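Open day at Plorkitero: the one where the arm stopped 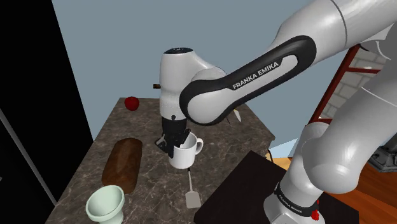
Ilden, September

I'd been meaning to get out to the Plorkitero open day for years, and this time I finally did it, mostly because the bus now goes all the way to the gate. The lab takes up the ground floor of what used to be the Baranauskienė thread works (you can still see the name in the brick if you come in from the canal side), and they had let people sign up for small group tours. Mine was the 10 o'clock, which meant the coffee was fresh and the guides hadn't lost their voices yet.

We started in the simulation room, and I'll admit I was a bit let down at first. I'd come to see robots and there was a row of desks with big screens on them! But I ended up liking that room best. They run a make-believe kitchen on the computers, with a Franka arm over a marble counter, and it practices on things like mugs and spatulas before anybody lets the real arm near real dishes. The guide had one exercise up where the gripper has its fingers down inside a white mug. There's bread on the counter and an apple and a knife, so it does feel like somebody's kitchen, just a very clean one.

The mug turned out to be the troublemaker of the whole morning. Our guide told us the team had 583 runs of the mug exercise saved up before they moved it over to the real arm last spring, and the numbers looked lovely. Then on the real bench the arm went in for the mug, one finger inside the rim, one out, and squeezed. In the simulation the mug was a touch too forgiving. On the bench it cracked, a piece of the rim went across the floor, and the arm carried right on with its program and lifted the part it still had. It then tried to set half a mug down neatly at the end. There was a video of it. Half our group laughed and the other half went "ooh" and stepped back from the screen.

What I liked was that they showed it to us at all. I've been on a few of these tours (the Dukis bottling plant, for one, where every machine has apparently been perfect since the day it was bolted down) and you mostly get the brochure. The guide went through it step by step. The grip force had been set by someone working from the simulated mug. The check that should have noticed a sudden change in the load was switched off for testing, and it had stayed off for 3 weeks. And the person at the bench was standing closer than the tape on the floor allows, to get a better look. The shard missed. It was written up the same afternoon as a near miss, and the mug exercise was shut down until they'd sorted it.

After that we went through to the real bench. Safety glasses for everyone, kids included, and a very firm talk about the yellow line. I'm tall and I have big feet and I was told twice to move them back. Fair enough!

Then came the bit I'd never have planned a trip for. The guide started the mug exercise, the new version, and the arm came down, slowed, and stopped dead just over the rim. A tone sounded and a message came up on the monitor. We all looked at the guide, and the guide looked at the monitor, and there was a good long silence. It was the load check - the same one that had been off in the spring - and now it was tripping before the gripper had touched anything. They tried it again and got the same thing. The guess was that the zero had drifted overnight and needed setting again, but they wouldn't do it with visitors in the room. They powered the arm down and hung a tag on the switch, and that was the end of the live demo.

A man behind me grumbled that he'd come 30 miles to watch a robot not pick up a cup. I didn't mind a bit. A stop that comes too early costs you a demo, and I'd seen the video of the other kind. I did ask whether people get tempted to switch the check off again when it nags like that. The guide said yes, of course they do, so switching it off now takes a second person's sign-off and it comes back on by itself at the end of the shift. I'd have liked to hear more about that, but the next group was already at the door.

A few practical things if you're thinking of going. Sign up early for the morning groups. The glasses they hand out fit over regular glasses, just about. The canteen does a decent bean soup, cash only, and the toilets are at the far end of the old dye hall, a longer walk than the sign suggests. The gift table had mugs on it - plain white ones with the lab's name on the bottom. I bought one, and it got home in one piece wrapped up in my scarf.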